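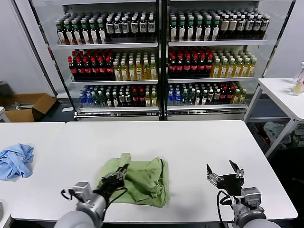 *Bearbeitet von Piret Rätsep · Fachliche Prüfung: Orlando Cuadros · Stand: Mai*

## 4 Sponsoringantrag in Zandport anlegen

Dieser Abschnitt gilt für Anträge von Beschäftigten, die eine Teilnahme ihrer Kinder an überregionalen Wettkämpfen oder Trainingslagern fördern lassen möchten. Anträge ganzer Vereine werden nach Abschnitt 5 angelegt.

### 4.1 Voraussetzungen

- Aktives Benutzerkonto mit der Rolle „Antragsteller“
- Meldebestätigung des Vereins oder Ausrichters als PDF
- Kostenaufstellung, getrennt nach Startgeld, Fahrt und Unterkunft
- Bankverbindung des Vereins (Auszahlungen auf Privatkonten sind gesperrt)

Die Förderung beträgt höchstens 2000 Euro je Antrag. Höhere Beträge nimmt das Eingabefeld nicht an.

### 4.2 Antrag erfassen

1. In Zandport anmelden und im linken Menü **Förderung > Neuer Antrag** wählen.
2. Antragsart **Jugendsport — Einzelförderung** auswählen. Die Maske 253 wird geöffnet.
3. Im Feld **Kostenstelle** den Wert `3431` eintragen. Andere Kostenstellen führen beim Speichern zur Meldung „Zuordnung unzulässig“.
4. Name des Kindes, Verein und Sportart eingeben. Den Verein aus der Vorschlagsliste übernehmen. Fehlt er dort, zuerst nach 4.4 vorgehen.
5. Unter **Veranstaltung** Bezeichnung, Ort, Beginn und Ende eintragen. Bei mehrteiligen Wettkämpfen gilt der erste Wettkampftag als Beginn.
6. Beträge aus der Kostenaufstellung einzeln übertragen. Die Summe wird automatisch gebildet und lässt sich nicht überschreiben.
7. Meldebestätigung und Kostenaufstellung über **Anlage hinzufügen** hochladen.
8. **Prüfen** anklicken. Unvollständige Felder werden rot umrandet.
9. **Einreichen** anklicken. Der Status wechselt von „Entwurf“ auf „Eingereicht“, und die Vorgangsnummer wird angezeigt.

> **Achtung:** Nach dem Einreichen können Beträge und Anlagen nicht mehr geändert werden. Der Antrag muss in diesem Fall zurückgezogen und neu angelegt werden. Die Vorgangsnummer des alten Antrags wird nicht übernommen.

> **Hinweis:** Entwürfe bleiben sechs Wochen gespeichert und werden danach ohne Rückfrage gelöscht.

### 4.3 Freigabe

Eingereichte Anträge gehen an die Standortleitung und danach an das Sponsoring. Für Agudelo gibt Lizeth Ñahui frei, für alle übrigen Standorte Parvaneh Kiani. Bei Abwesenheit greift die im Profil hinterlegte Vertretung.

| Status | Bedeutung | Nächster Schritt |
|---|---|---|
| Entwurf | Noch nicht eingereicht | Antragsteller |
| Eingereicht | Liegt bei der Standortleitung | Warten |
| Rückfrage | Angaben oder Belege fehlen | Antragsteller, Feld **Antwort** |
| Freigegeben | Zahlung angewiesen | Verwendungsnachweis nach 4.5 |
| Abgelehnt | Begründung im Verlauf | Neuer Antrag möglich |

Eine Rückfrage wird per E-Mail angekündigt. Antworten auf diese E-Mail werden nicht zugestellt — sie sind ausschließlich im Feld **Antwort** zu erfassen.

### 4.4 Verein nachtragen

1. In Maske 253 **Verein nicht gefunden** anklicken.
2. Vollständigen Namen laut Vereinsregister, Anschrift und IBAN eingeben.
3. **Zur Anlage senden** anklicken. Der Entwurf wird dabei gespeichert.
4. Nach Eingang der Bestätigung den Entwurf öffnen und mit 4.2, Schritt 4 fortfahren.

### 4.5 Verwendungsnachweis

1. Vorgang unter **Förderung > Meine Anträge** öffnen.
2. Reiter **Nachweis** wählen und die Rechnungen hochladen.
3. Nicht verbrauchten Betrag im Feld **Rest** eintragen. Bei vollständiger Verwendung `0` eingeben; ein leeres Feld gilt als fehlende Angabe.
4. **Nachweis abschließen** anklicken.

**Vorsicht:** Fotos von Minderjährigen nicht als Anlage zum Nachweis hochladen. Für Bildmaterial gilt das gesonderte Einwilligungsformular, erhältlich bei Lucero Rivadeneyra.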